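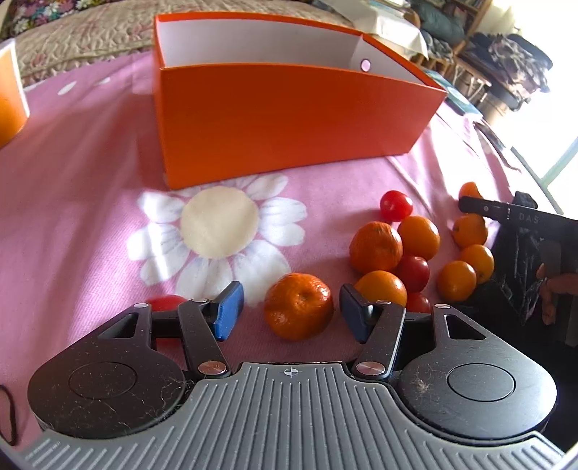
October
Posted by the author of this blog

Print this entry | E-mail this entry

Search this blog Enter keywords Go

The Zindemum open day took place this October, and I attended both the morning and the afternoon sessions. The following account is offered for readers who expressed interest in the program after my earlier entry on household automation, and for those colleagues who were unable to travel.

Visitors were received at the Clomix building from nine o'clock. The organizers had arranged the ground floor as a sequence of stations, with a short printed guide to each. Registration was orderly, although the signage from the parking lot could be improved, and several of us entered by the loading door. Coffee was available in the foyer throughout.

The opening address set out the purpose of the program. Zindemum is concerned with the handling of ordinary household goods, and in particular with the collection of demonstrations by people using hand-held grippers. The operator holds the tool, a camera mounted on it records the task, and the recordings are later used to train a robot arm to perform similar work. The program reported that it had gathered 1,329 recordings to date, of which 155 concerned fruit and vegetables. Questions were taken at the end, and the presenter was candid about the proportion that had been set aside for poor lighting.

I spent the greater part of the morning at the produce station. Sorting and picking up fruit is regarded within the program as a useful early exercise, as the items vary in size and firmness and have a tendency to roll. A cherry tomato requires a much narrower closing of the fingers than an orange does, and it will mark if it is squeezed. A mandarin whose peel has begun to wrinkle presents a different surface again. Patterned cloths are used deliberately, so that the resulting model does not come to depend on a plain background. I had not appreciated before this visit how much attention is given to the covering of a table.

Two tools may be used over the same cloth, and visitors were invited to try working in this manner. I found the coordination more demanding than expected. The natural inclination is to turn the wrist as one would when reaching with the bare hand, and this tends to carry the item out of the camera's view. The guide recommends a slow approach, a brief pause before closing, and a release only once the item is fully supported. My first two attempts with a tomato were unsuccessful. A younger visitor at my elbow managed it immediately and was good enough not to remark upon it.

The afternoon was given over to the robot arm itself, which was supplied by Jokine and demonstrated behind a low barrier. It transferred oranges from a tray to a bowl at a measured pace. One orange was dropped and rolled beneath the bench, and the demonstration was paused while it was retrieved. The staff then repeated the task under a desk lamp, with the overhead lights switched off, and the arm was noticeably more hesitant in its approach. I would have welcomed a longer session at this station, as the queue did not permit a second viewing.

A representative of Ugwu, the firm responsible for the software, gave the closing talk. It dealt chiefly with the labelling of recordings and was somewhat technical for a general audience, though the section on consent and privacy for those who record in their own homes was clear and well organized. Participants may withdraw a recording at any time before it is processed. I asked whether the same would apply afterward and was told that the policy was under review.

The program intends to hold a further open day in the spring. Those wishing to attend should note that the building is a fifteen-minute walk from the nearest bus stop, that closed-toe shoes are required on the demonstration floor, and that lunch is not provided.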